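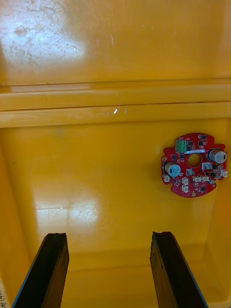 Skotamville, April 20, 2022 - Torvik has completed the changeover of its Gevport site to returnable plastic containers for incoming parts. The site previously received most small parts in single-use cardboard.

The program covers 209 part numbers from four suppliers. Containers are issued in two sizes, both with the same base dimensions, and are returned to the supplier on the next scheduled truck. Washing and repair are handled by Jonel under a service contract that runs through August of next year.

"The main work was in the labeling and the return schedule," said Edvin Lie, packaging engineer at Torvik. "Surface scratches are accepted. Cracks and bent rims are grounds for removal."

Cardboard waste at Gevport fell by almost 436 pounds per week during the trial period. Larger parts will continue to ship on pallets.

Suppliers can request the packing specification and label template from Vidar Engström, Torvik Purchasing.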